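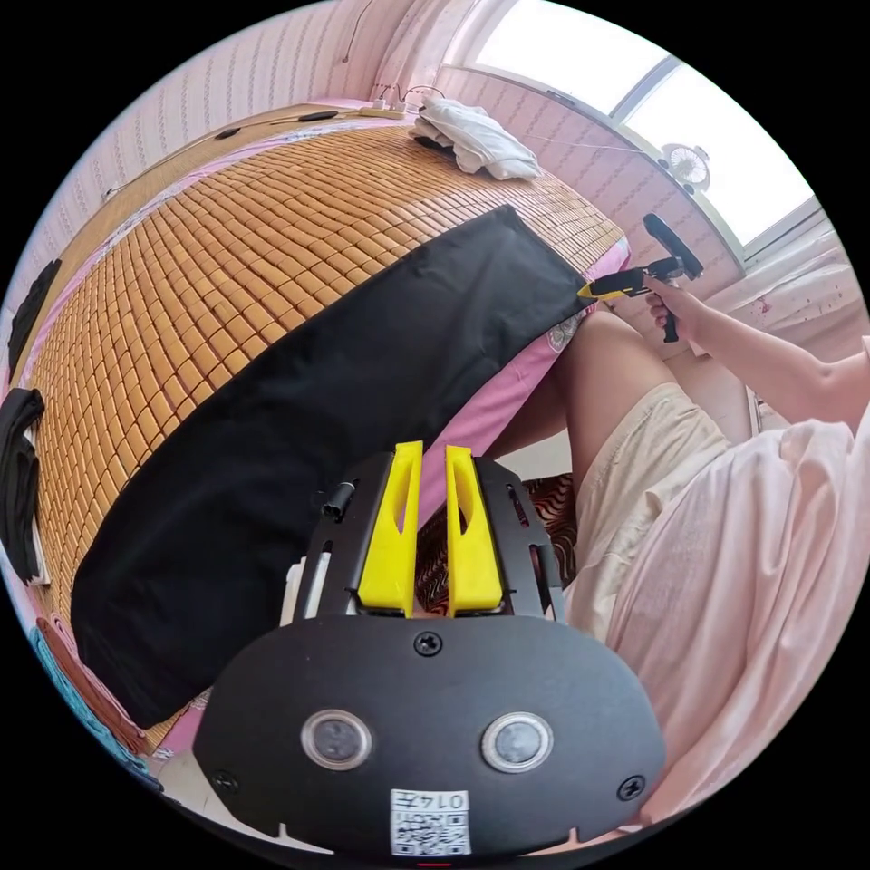
**Does the Ketix folding station replace the people who fold?**

It takes over the plain, repeated pieces and leaves the sorting, checking and odd items to staff. Most laundries that install one keep the same crew and change what the crew does in a shift.

## What it handles

Ketix folds trousers, knitwear, T-shirts and flat cloths up to 906 mm wide. Dark fabric is supported from version 2 on. The arm picks a garment up by a corner or an edge, lays it flat and folds it to the size you set.

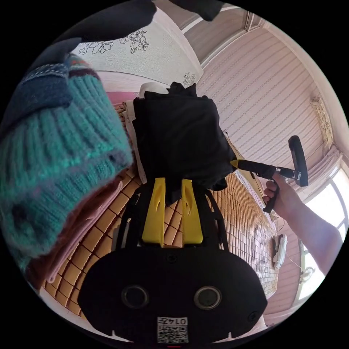

Beanies, straps and anything with loose cords should still go to the hand table. The station will stop and wait if it can't find an edge – a light comes on and someone clears the piece.

## What changes on the floor

At Pledwood, where the first unit went in last November, two folding tables became one. The people from the second table now do stain checks and packing. Training took two shifts per person.

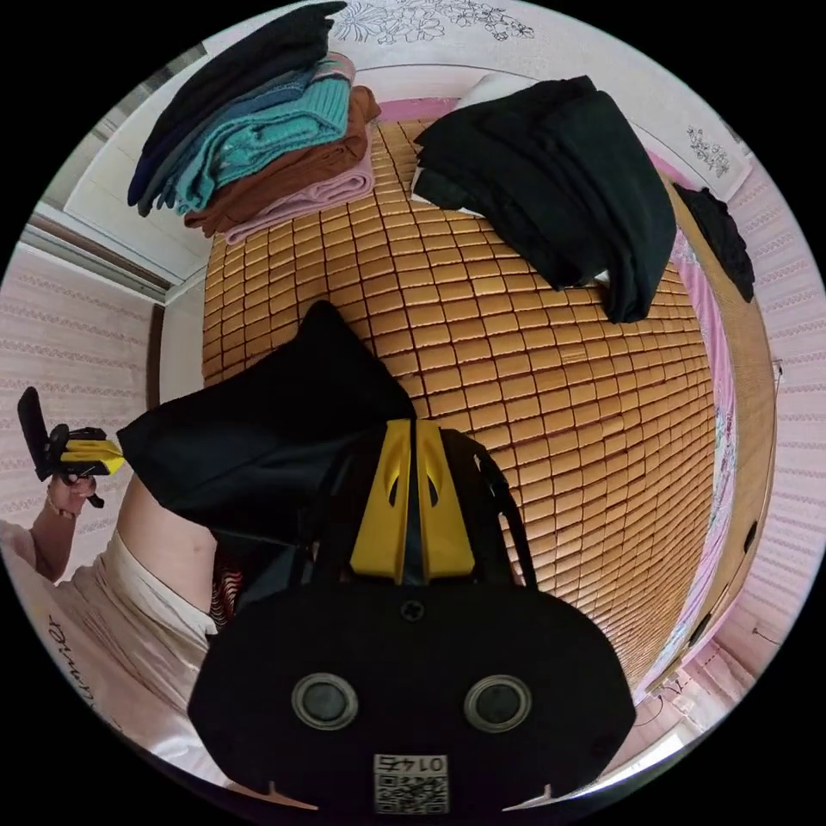
Yamila Orellana wrote to us that her wrists are better but the early shift feels quieter, and that she would like the stop button moved closer to the packing side. The button can now be ordered on either side.

## Specifications

| Item | Value |
|---|---|
| Pieces per hour, mixed load | 161 |
| Weight | 276 kg |
| Noise at one meter | 58 dB |
| Maximum garment width | 906 mm |

Installation and the first service visit are handled by Geltevley. Spare fingertips are sold in pairs.
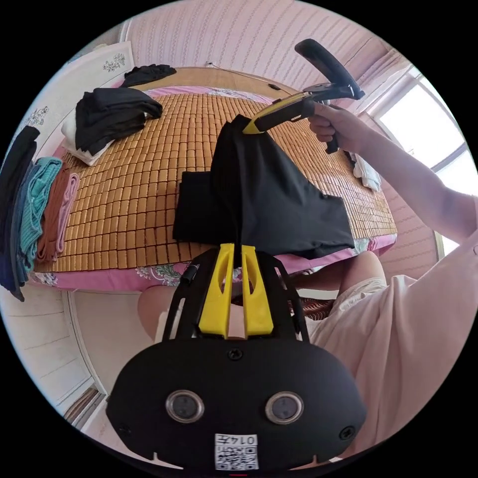 *Black garment lifted by its top edge, with folded pieces along the side of the bed.*

Part lists and lead times are available from the Thongsuk sales office. Page updated Dec 2, 2025.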